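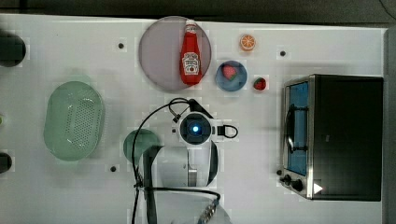 Fig. 4. Tabletop with toaster oven, colander, plates and play food.

Section 3. Setting Up the Play Kitchen Table

Now that the Flistavach tabletop is standing level and you have had a good look through the parts bag (Section 2), you can get on with the pleasant part, which is laying out the kitchen itself. Give yourself 20 minutes or so the first time, and a clear stretch of floor to put the packaging on. After that it goes much faster, and most families and classrooms find they settle into a layout of their own and stop looking at the booklet altogether. We don't mind a bit.

The white top shows crumbs and crayon more than the older gray one did, but it also makes the small pieces very easy to find, and children seem to like seeing everything against it. The small round black openings in the top are part of the table. Leave them clear and please don't let little ones post things into them.

Before you start

Wipe the top with a damp cloth and a drop of dish soap, then dry it with a towel. The plates slide on a wet surface, and so does the oven. Wash the colander, the plates and the play food in warm soapy water as well, and let them air dry on a rack. Everything arrives clean, of course, but it has traveled a long way in a box.

3.1 Placing the toaster oven

1. Put the oven down first. It takes up more room than anything else in the set and it's a nuisance to shuffle the plates around it afterward.

2. Set it toward the right side of the table with the glass door facing left, toward the middle. The door needs open space in front of it, and this way a child can reach from the plates to the oven without stretching over the top.

3. Check that the door swings freely through its whole travel. If it touches a plate, move the plate. The handle should be easy to get fingers around from the front.

4. Turn each of the two black knobs once all the way and back again, then leave them both where you started.

CAUTION: If you are using a real toaster oven from your own kitchen as a stand-in, keep it unplugged for the whole of playtime, with the cord tied up and tucked well out of reach. Never put play food in an oven that has been used the same day. Plastic fruit and a warm rack do not get along – we have had the letters to prove it.

3.2 Placing the colander

1. Lay the pale green colander on the left side of the table, across from the oven, with the rim up.

2. Leave a hand's width between it and the edge of the table. Children lean on the rim, and it will tip if it hangs over.

3. Run your finger over the perforated bottom now and then. Play dough is the usual trouble, and a soft toothbrush with warm water will clear the holes nicely. Please don't use a skewer or a pin.

3.3 Placing the plates

1. Put the large round plate near the middle, toward the back. It is the serving plate in the Civamier activity cards, and nearly every game starts or ends there.

2. Put the smaller blue plate to the right of it, between the large plate and the oven side of the table. They can sit fairly close, as long as small hands can lift one without knocking the other.

3. If your set came with the Callum place mats, lay them down before the plates. They are optional and, we should say, they do cover up some of the work space.

3.4 Setting out the food

1. Place one strawberry on the blue plate and the other directly on the table beside it. The first card asks the child to put the two together, so they need to begin apart.

2. Put the orange slice toward the back of the table, past the strawberries.

3. Lay the red ketchup bottle down flat on the large plate with the white cap pointing to the back. Standing it up looks more like a diner, but a bottle on its side doesn't topple and roll off in the middle of a game.

NOTE: You may use an empty ketchup bottle from home. Rinse it until the water runs clear, let it dry with the cap off overnight, and glue the cap down before it goes on the table.

CAUTION: Keep the strawberries and other small pieces away from children under three.

3.5 Clearing up

1. Collect the fruit into the colander, rinse it over the sink and give it a good shake.

2. Stack the blue plate on top of the large one with a sheet of paper towel between them. The surfaces pick up fine scratches otherwise. These don't affect play, but they do make the plates look tired before their time.

3. Wipe the oven door with a dry cloth. Avoid glass cleaner around the knobs.

4. Leave the oven door open a crack until the next morning if the set was used with wet hands.

Spare fruit, knobs and colanders can be ordered from Kramer, our parts desk, using the slip at the back of this booklet. Please write the table size on the slip. For the cards that go with this layout, turn to Section 4, and begin with the strawberry game.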